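Ticket: stock counts drift after overnight sync
Site: Otdale
Opened by: Veronica Bucur
Assigned: Keegan Lévesque
Last updated: September 2022

Reported problem
The stock screen in Prandine shows the right figure at close of day and a different one in the morning. Trays and covers are the worst. Last night a bin location went from 500 to 200 with no movements booked against it. Reltatden support say this is "a known display issue" and we should clear the browser cache. I have cleared the cache. The wrong number is also on the printed pick list, and I don't see how my browser gets into the printer.

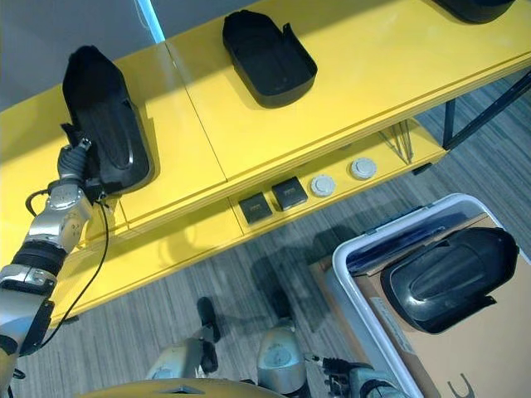 Keegan, first reply: I'm not convinced either. I ran the export straight from the database and it has the wrong figure too, so the screen is only repeating what it was given. Sent that back to Reltatden with the export attached. They asked whether we had tried a different browser.

Steps tried so far
1. Cleared the cache on both office machines. No change.
2. Restarted the sync service. Harvey Arsenault says it fixed things for a day. I looked at the log for that day and the sync hadn't run at all, so I wouldn't call it a fix.
3. Turned off the handheld scanners overnight in case one was sending old bookings. Counts still moved.
4. Checked the shelf labels against the location list, upper and lower levels separately. The codes match.

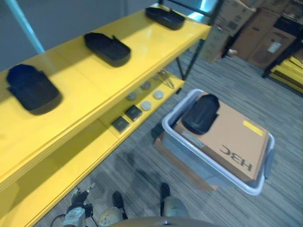 5. Compared the pack size table with the Jakubowski price file. Found 8 lines where the supplier's file has a different pack size from ours. The sync takes theirs without asking and rewrites the count to suit.

Keegan: Step 5 is the first thing that looks like a cause. Murray McKinnon thinks it explains everything. It may explain the 500 to 200 line. It doesn't explain the lines where the pack size agrees and the count is still out, and there are up to 20 of those.

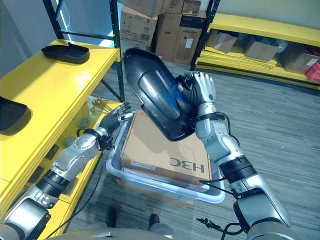
Dark blue piece in its black tray, with the grey bin.

Vendor response
Reltatden now say the pack size import is "working as designed" and have offered a paid review. Zachary Dhillon has said no until they answer the question about the other lines.

Current state
Pack size import switched off. Price import left on. Veronica to print the stock list at close and again in the morning, before anyone books anything. Ticket stays open. Please don't mark it resolved because one morning looks right.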